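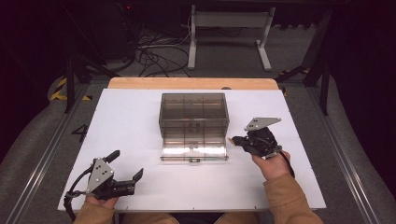 What does one row in the Narnix parts table stand for?
One row is one stock item at one storage location. An item kept in two locations has two rows with the same part_id and different loc values.

Narnix small parts inventory, release 11

Contents
parts.csv — the main table
locations.csv — storage locations, one per line
units.csv — unit codes and conversions
CHANGES.txt — edits since release 10

Source
The records come from the stockroom ledgers of Lolletti, a repair shop for sewing machines and small motors. The ledgers were typed in by hand and then matched to the Jayasinghe catalog numbering. Entries that could not be matched keep the shop's own number, with the prefix L.

Fields in parts.csv
part_id: text, unique per item, not per row
name: text, lower case, singular
size_mm: decimal, blank if the ledger gave none
qty: integer, zero allowed
unit: code from units.csv
loc: code from locations.csv
checked: month of last shelf check, as a two-digit number
note: free text, up to 500 characters

Known problems
Thread sizes were written three different ways in the ledgers. Only the metric ones were converted; the rest are in the note field as written.
Washers and shims share a name in 23 rows. Sort by size_mm before merging them.
Quantities for items sold by weight are in grams. Packs of 100 were expanded to single pieces, except where unit is PK.
The April shelf check was never finished. Locations past drawer row F still carry the earlier month.

Loading
Files are UTF-8, comma separated, with a header line. Read part_id as text, or leading zeros will be lost. Blank and zero are different values in qty: blank means not checked.

The Gunomness import script reads release 9 and later. Older files lack the unit column and stop with a column error.

Not included
Prices, supplier names and customer orders were removed before release. Requests to restore them will be closed.

Corrections
Send the part_id, the loc and the corrected value. Corrections without a loc cannot be applied to items with more than one row.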